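Search this diary Go

May, 6 a.m.

Took the early bus to Nandport with Matilde. 61 steps up to the laundry room at the guesthouse, then another flight to bed. We walk to Estitz tomorrow. My heel is sore but the skin hasn't broken. Didier lent me 2 pairs of thin socks and I packed the white ones.
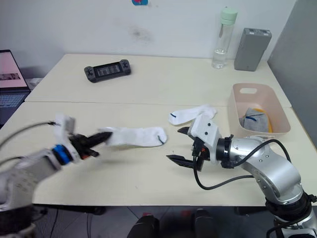 Is one pair enough for the whole walk? Two is safer, with one drying on the pack.

Recent entries
Rain at Ranska
Supper with Anatole
New boots, 244 francs

Contact | Back to top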